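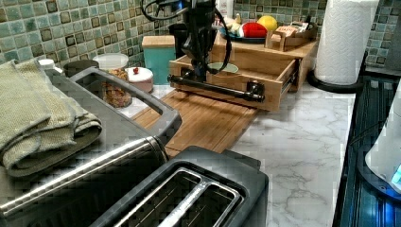
Figure 2. Counter drawer pulled open, with a small green bowl inside and a plate of fruit on top of the unit.

4.2 Open storage and the back of the counter

The Fleltell kitchen was set up to match the counters we saw most often in the Flosel home survey, which covered 188 households. Most of those counters held more than their owners said they did. Items in daily use stood along the wall, and the space in front was left for cutting and plating. We kept this layout. Jars, canisters and a crock for utensils stand in a row against the mosaic tile, with the toaster oven and the two-slot toaster on the left. Respondents described the back row as the place where things stay. They moved a canister to fill it or to wipe under it, and then put it back where it had been.

Plates were another matter. A plate of fruit was treated as part of the counter, but it was also the first thing people moved when they needed room. In the survey notes it turns up on cutting boards, on bread boxes and on top of small drawer units.

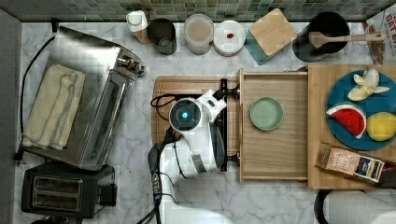
4.3 The counter drawer

Drawer units that sit on the counter were less common than open caddies, and their owners used them in 2 ways. One group kept flat items in them, such as packets, clips and bag ties. The other group used them for a single dish that was wanted often but was in the way when left out. We chose the second use for the Fleltell kitchen because it makes the contents easy to describe. The drawer holds one round green bowl – nothing else – and there is bare wood on all sides of it. 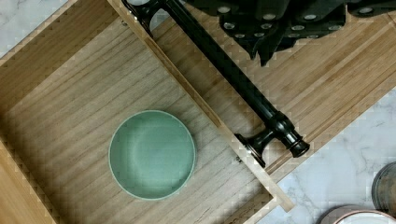 Owners in the second group rarely gave the dish a fixed spot. They set it down wherever their hand happened to be and closed the drawer. Several said they would not buy a divider, even a cheap one, as it would take up space they liked having free.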